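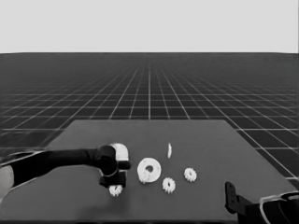

Gear sorting in sim, June, 4:30 pm

Small white gears and the big ring on the table, arm coming in from the left. Wael wants to know if this could take over kitting at the Clodell bench. Not yet.

Ran 765 tries overnight. Gears lying flat are mostly fine. Gears touching the ring are bad - the planner treats both as one part. 13 runs hung and had to be killed.

Leokadia does a tray by hand in roughly a minute. We are well behind that.

Next: lower the approach height, rerun with the ring moved back. Ask Gertraud for the tooth drawings.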